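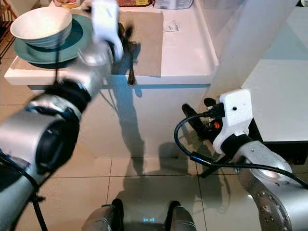

Lukville, November 4, 2020

Search the guide Enter a word or part number Go

Section 2. Setting places at the counter

Now that your Detmont counter is up and level (if it still rocks, go back to Section 1 and have another go at the feet), we come to the part most families enjoy, which is laying it for a meal. A counter is a little different from a dining table. You have less depth to play with, somebody is usually cooking on the other side, and the cereal always seems to end up at the back edge with the other packages. None of that matters much if the places go down in a sensible order.

1. Clear a space as wide as your placemat and wipe it with a damp cloth. Let the surface dry all the way, as a mat laid on a wet counter can leave a mark that takes some scrubbing.

2. Lay the placemat flat in the middle of the space. Plain tan is what we like on a white top, but please yourself! If the mat has been rolled up in a drawer, turn it over for a minute and smooth it with your palm.

3. Set the plate down with the bowl stacked on it. While you are still laying things out, the pair can wait to the left, even resting over the end of the mat, like the teal plate and white bowl at the start of this section. Slide them to the center once everything else is on the counter.

4. Bring the fork over last and lay it to the left of the plate, tines up. Carry it by the handle with the tines pointing down, especially with little ones about.

5. Move receipts, notes and other bits of paper off to one side, then pull up the chairs.

Note: The raised lip along the front edge is there to catch crumbs and small spills. Keep the mat behind it. A mat that rides up over the lip will tip a full bowl toward your lap, and we have had letters about this.

Caution: Do not lean or sit on the lip, and do not clamp anything to it. Lift hot pans onto a trivet - never straight onto the counter.

If you are laying for a crowd, do all the mats first and then go back along the row with the plates. Araba Addo in our Bovbridge shop swears by doing it the other way round, and her suppers come out fine too.

Shares 100 | Comments 3

Inger Kragh
We stack bowl on plate in the cupboard as well, so it all comes down in one trip. Saves my knees.

Rizal Sopacua
Step 4, does the fork still go on the left if there's no knife? My mother says yes, my wife says it doesn't matter.

Syafiqah Sitompul
Left in our house, Rizal. Does anyone know if the mats come in a longer size? Mine stops short of the plate rim on both sides.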